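Plostotano Lets: bedroom and winter clothing checklist
Corklow house, first-floor bedroom
Completed Jan 8, 2022

Comments go under each item. "OK" on its own is no use to the office, or so the office says. I have my doubts that they read past the first page.

1. Bed and bedspread
Flat on the mattress: yes.
Trailing on the floor where feet can catch: no.
Fire label on mattress: found, faded. It says what they all say.
Comment: The lilac cover with the big white flowers stays for now. The Irnitz guide wants plain covers so that marks show up. I'd like to see the evidence. Marks show up perfectly well on white petals.

2. Down jacket, red, quilted
Folded and off the heater: yes, on the bed.
Stitching between the channels: pass.
Comment: The guide says to fold down "to the manufacturer's shape", whatever that may be. A rough rectangle is good enough for me, with a sleeve down the side. Squashing it flatter to save shelf space is a false economy.

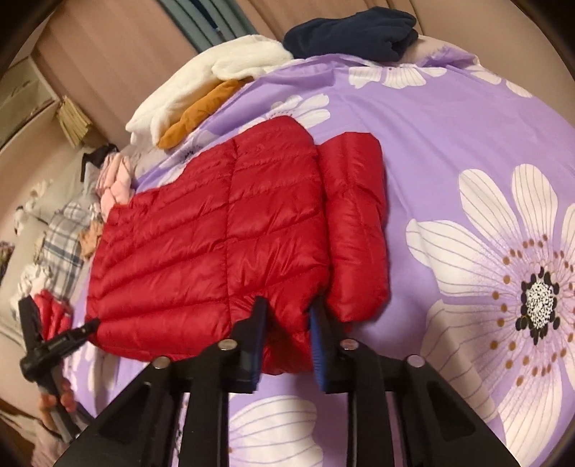
3. Storage of padded clothing
Vacuum bags in use: no, and I wouldn't pass them for down.
Cedar blocks: 2 in the wardrobe, no smell left in either.
Comment: Sowah sell these as lasting until April. I sanded one and got a faint whiff for an afternoon. Moth check still has to be done by eye, seams and cuffs first.

4. Heater and sockets
Clear space in front of heater: yes, measured.
Extension lead: one, not coiled. Pass.
Comment: The bed is the nearest soft thing to the heater and it has been pushed closer since last time. Moved back. I expect to move it back again.

5. Clothes left out on beds
Allowed for sorting only, then away in the wardrobe.
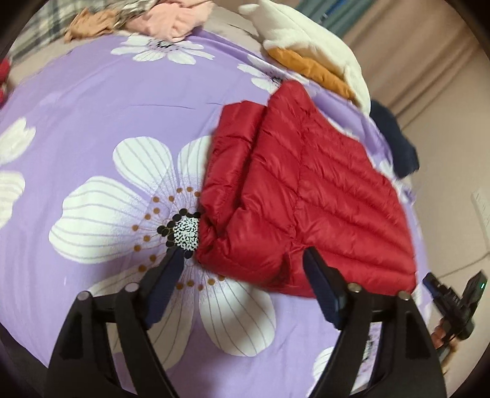
A shiny shell slides off a smooth cover sooner or later, and a puffy jacket on a dark floor is a trip waiting to happen. The guide gives this one line on page 4, after a whole page on curtain hooks.

6. Result
Passed, with the cedar blocks to be replaced or, better, given up on. Job sheet 1,433 can be closed. Sheet 1,459 stays open until the bed stays put.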